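June, brush table

Put the calligraphy table back together this morning so it can stay up. It had been taken down for the wall repaint and the bits had ended up in three different boxes. Zsófia had labelled two of them, which helped.

Rack first. It's the dark wood one with the dragon-head ends. One of the top joints had worked loose, so I reglued it, clamped it at 9 and left it alone until after lunch. No wobble now when I push on the bar. Don't lift it by the top bar though -- take it by the posts.

Three brushes hung for now, in the middle of the bar. The slim one goes between the other two, as before. The rest of the set stays in the Kovis drawer until I've checked the ferrules. Two of them shed badly last time.

Mat: kept the old one. It has ink stains but the felt is sound and the printed squares are still clear enough to work to. Norbert wants a new one from Wernorent (item 3455). I'd wait. If we do order, get the paper at the same time, as we're down to 27 sheets of the big size.

Things to sort:

- brushes get rinsed and hung tips down, not left lying in the dish overnight
- cord on one of the spare brushes is fraying, replace
- ask Zsófia which ink we had in spring. The Sipos bottle dries greyer and I don't like it
- paperweight still missing -- try the box under the window

Foot of the rack sits on the mat, so the mat has to go down before the rack. I did it the wrong way round and had to start again.
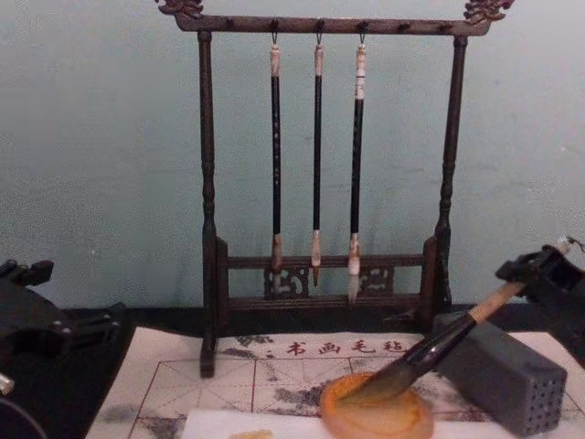
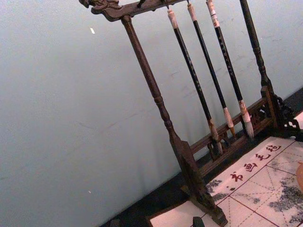
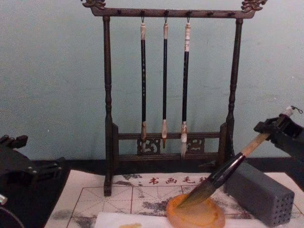
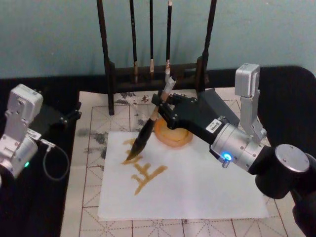

Brush rack with the three brushes hung, all four views.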